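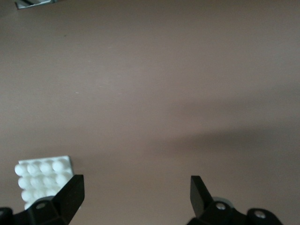 Dear all,

Thank you to everyone who answered my question about covering the tables for the Pomside map day. I have read all the replies twice, and I think we can now decide. For the large walking map I would like a plain ground, without pattern and without shine, so that pencil lines can be read from a chair. A dull mauve-brown like the tabletop in my first photo would suit me very well, and a soft shadow falling on such a color does not trouble the eye. White paper is cheaper, but two of our older members told me that it tires them after one hour.

On August 20, 2019 Ilango Namboodiri wrote:

> Rekha, I asked for a price at Ometti. One roll is 55 meters
> and they will cut it for us. My worry is the glue. Last
> year the street labels fell off before lunch. Also, do we
> draw the old canal or only the streets which exist now?
> Ilango

Ilango, the glue was my mistake. I bought the stick type, and it does not hold on rough paper. This time I will bring paste in a jar, and we should press every label under a book for some minutes.

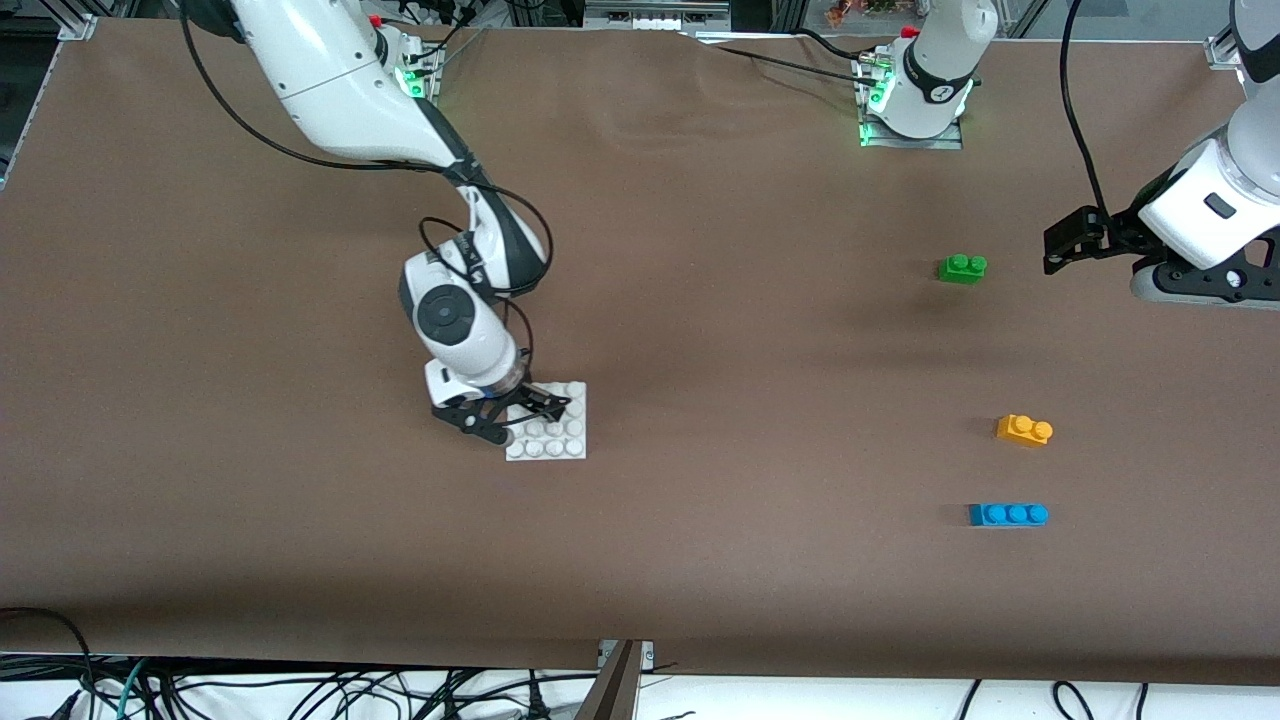
About the canal, I am in favor of drawing it, but with a broken line. The old survey list from Kanbridge has 738 house names, and many of them make sense only when you know where the water was. If we leave it out, people will ask why a house on a dry street is called Ferry Steps. Mr. Reddy's copy of the list has 7 pages missing, so please do not use that one for checking. Use mine, which is in the blue folder.

Now the money. We have 2,140 in the account after the printing was paid. I would spend a part of it on the roll and on good pencils, and keep the rest for the scanning.

I still need to know two things from you:

Who can come early to draw the river bank? It must be done before the streets.
Does anybody have a long ruler, longer than one meter?

Please write to the list and not only to me, so that we do not get three rulers and no pencils again.

With kind regards,
Rekha Sastry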